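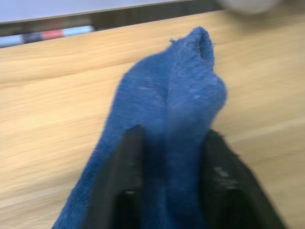
Florkimex Opens Orders for Textile Handling Kit

Florkimex has opened orders for the Yeon, a two-finger gripper kit intended for sorting and folding small textile items such as socks, gloves and washcloths. The kit includes the gripper, a wrist camera, mounting hardware and a one-year software license. It is priced at $3,903, with shipments to begin in September.

The company said the kit was tested at its Dravdale site over 31 working days, using 286 garments of mixed size and wear. Knitted items received the most attention.

"Soft goods change shape every time they are picked up," said Asnakech Gudeta, product manager for the Yeon. "Our customers asked for a kit that can be trained on their own stock — including older and pilled items — without a dedicated engineering staff."

Replacement fingers will be sold separately at $121 per pair. Training for operators will be provided by Clutudbridge, which also handles service requests and returns.

Laundries and research laboratories may request a demonstration through the Florkimex sales office. Inquiries should be directed to Wilfredo Tagle, head of customer accounts.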